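The Second Life of Municipal Water Meters

Old meters run slow, and the cost of that drift is larger than most small utilities assume.
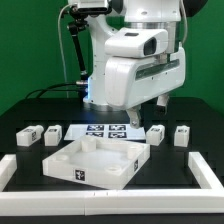
Why meters lose accuracy

A residential water meter of the displacement type measures flow by trapping a known volume in a chamber and passing it through. A nutating disc or an oscillating piston moves with each charge of water, and a magnet carries the motion to the register. The clearances are small. Sand, scale, and ordinary wear open them up, and water begins to slip past the disc without moving it.

The loss is not even across the flow range. A worn meter may still read within limits at the flow of an open shower and miss most of a leaking toilet valve. Low flow is where the slip path matters, since there is too little pressure difference to push the disc against its own friction. A utility that tests only at high flow will pass meters that ought to be pulled.

The Drurkport sample

Drurkport has 3513 residential connections, a single well field, and a meter stock bought in two large lots. Its water department began bench testing in December, drawing meters from both lots and running each at low, intermediate, and high flow. Each run was made against a gravimetric tank, and the water temperature was logged before and after.

The older lot had been in the ground for about 12 years. At high flow the two lots could hardly be told apart. At low flow the older one under-registered clearly, and the spread between individual meters was wide. Age was a weak predictor on its own. Total registered volume did better, and location did better still: meters on the dead-end mains east of the rail line, where sediment settles between flushings, were the worst in the sample.

Zellthorpe, which buys treated water from a neighboring system, reached a different result. Its supply is filtered and softer, and its meters of similar age held up well. The practical point is that a replacement interval copied from another town has little value. Water quality, pressure, and usage pattern all enter into it.

Replace, rebuild, or leave alone

Three courses are open to a utility with an aging stock. The first is full replacement, usually combined with a change to radio-read registers. The second is rebuilding: the bronze body is kept, and the chamber, disc, strainer, and gasket are changed. The third is to leave the meter in place and sample again in two years.

Rebuilding has fallen out of favor because labor costs have risen faster than the price of a new meter. It still makes sense where bodies are sound and a test bench is already on hand. Bodies cast before the lead limits were tightened should not go back into drinking water service — they are scrapped, and the metal is sold.

Drurkport chose a mixed program. Meters on the eastern mains go first, followed by any account whose recorded use has dropped without a change in occupancy. The rest stay in service pending the next sample. Reltley, a smaller system upstream, plans to send its own meters to the Drurkport bench on Mondays, when the bench is otherwise idle.

Reading the results

A single failed meter says little. Results should be weighted by the share of household use that falls in each flow band, and the weights should come from local logging where it exists. Test sheets should record the serial number, final reading, service address, and the condition of the strainer. The last item is often skipped. A clogged strainer restricts flow to the chamber, and cleaning it before the test hides the condition the meter was in when it was pulled.

Shares: 12 | Comments: 2

We use cookies to remember your settings. Accept | Manage

Contact the editors | Subscriptions | Copyright Urio Magazine. All rights reserved. | Back to top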